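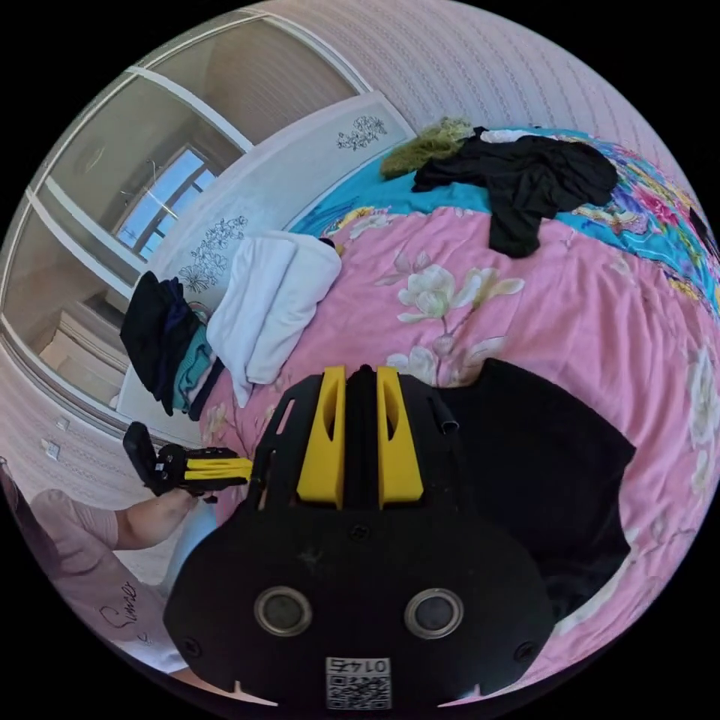

According to one of our two operators, who had to leave early and so got to speak first, the closing force on the hand units is still too stiff at the start of the squeeze, and it would be a mistake to buy any more until that's sorted. I've put it at the top as requested. Everything after this is in the order we took it, more or less.

Vokau gripper comparison: notes of the July meeting
Held in the Ishida room, 10 am, with three people dialling in. I took the minutes, so any muddles are mine.

1. Last time's notes
Agreed, with one correction. I'd written that the Bromero fingers were softer than the Brumis ones, and I had it the wrong way round. The Brumis fingers are softer. Sorry! I've fixed it in the shared copy.

2. Clothes trials
This took up most of the morning. We've now got 600 grasps logged on folded and crumpled clothes with the hand-held pair, split evenly between the two sets of fingers. Brumis managed 83 per cent clean pick-ups and Bromero came in a bit lower, though I was asked to say that the Bromero runs had more thick knitwear in them, so please don't go waving those numbers at anybody yet.

What we all liked about the bed work is how awkward it is. A folded T-shirt on a quilt has something squashy underneath it, so if you push down to get the fingers round the edge you just make a dent and the cloth goes with you. On the bench it's easy and we learn very little. I said I'd be happy never to see another bench trial and got a few looks, but I stand by it.

Dark clothes came up again. Black on black is hard to label afterwards, and the person doing our labelling said that when one dark top sits on another the fold line is the only thing to go by, and half the time the fingers are in front of it. We talked for ages about lighting and didn't settle anything. Somebody suggested we only use pale clothes, and that went down badly (people do own black jumpers).

Agreed: keep the bed, keep the mixed colours, and write down the fabric for every run from now on. I'll add a column to the sheet.

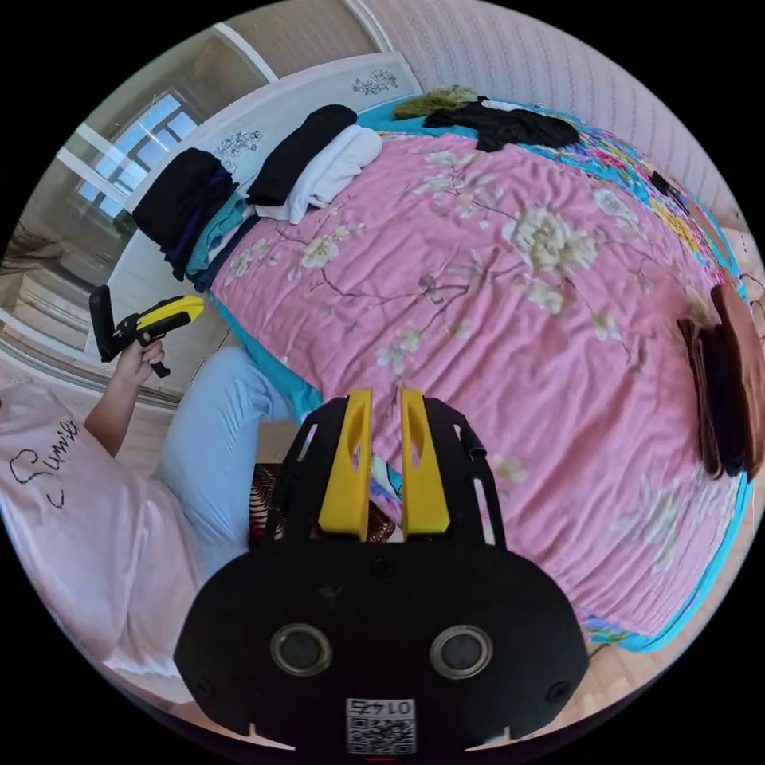
3. Using two hands
We spent a while on whether both units should be the same. At the moment the left and right are set up with the same trigger travel, which is fine for picking up but a nuisance for folding, where one hand mostly holds still and the other does the work. Our left-hander finds it tiring after 60 folds or so in one go, and I must say I do too, and I'm right-handed.

The idea is to try a lighter spring on the holding hand only. There was some grumbling that this muddies the comparison, and I think that's fair, so we'll do it as a separate short set and keep it out of the main table. Seven springs are on order and we only need two, so there's room to get it wrong.

4. Views and timing
The two recordings drifted apart in a few of the longer runs. It's small, but you notice it when both hands let go together and one of them seems to do it late. The new controller settings should help. We didn't try them in the meeting, as the laptop wanted to update itself and then wanted to do it again.

There was also a long chat about whether the fingers block too much of what's being grasped. The slots help a little. A narrower finger would help more, but then it digs into thin cotton, and round we go. Left open.
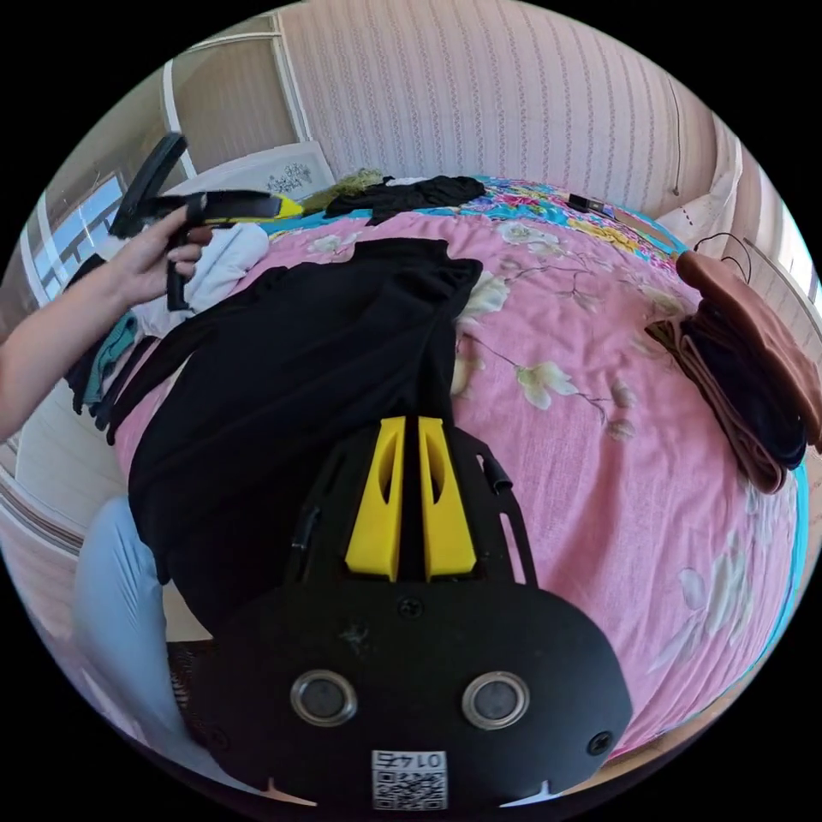 Will the finished comparison include a proper robot arm, or only the hand units?
Both. The hand units come first, and the arm gets the same clothes on the same sort of surface once the fingers have been chosen.

5. What we're doing next
Fabric column in the sheet: me, before the end of the month.
Lighter spring on the holding hand: the workshop pair, as soon as the order turns up.
Controller settings: to be tried on one long fold and one short one, with both recordings checked against each other.
Thick knitwear: even up the numbers so that Brumis gets its share.
Buying more units: on hold until we've looked at the stiff squeeze.

6. Any other business
The spare finger screws have gone missing again. If they're in your bag, please bring them back and no more will be said.

We finished at 11.45. Next meeting is in August, same room, and I've asked for the bigger screen.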